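홈 > 교류협력 > 방문보고

인쇄 | 이메일 보내기

터네든(Turneden) 공공도서관 정기간행물실 방문 보고

본 기관 자료운영팀은 12월 터네든 공공도서관을 방문하여 정기간행물 및 번역서의 수집·보존 체계를 살펴보았다. 오전 일정은 라에드 히자지(Raed Hijazi) 관장의 운영 현황 설명으로 시작되었다. 동 도서관은 36개 열람석을 갖춘 간행물실을 운영하며, 지난 호 잡지는 2년간 개가 서가에 비치한 후 보존서고로 이관한다.

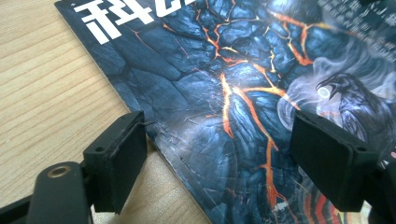

잡지와 중국어 표제 도서
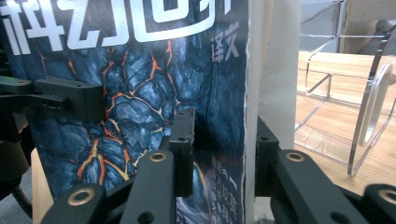 문: 보존서고로 이관된 잡지도 열람할 수 있는가?
답: 이용 전날까지 안내대에 신청하면 관내에서 열람할 수 있으며, 1회 신청 한도는 3권이다.

오후에는 사예그(Sayegh) 제본실로 이동하여 합본 제작 공정을 참관하였다. 표지가 손상된 자료는 합본에 앞서 별도로 보수하며, 광고 지면도 삭제하지 않고 원형대로 묶는다. 우리 기관은 합본 기준과 서가 이관 주기를 내년도 자료관리 지침 개정 시 참고할 예정이다.

관련 글
- 본드사이드 서고 이전 현장 방문
- 플로랫컴 지역자료실 개관 참관기
- 번역서 분류 실무 협의 결과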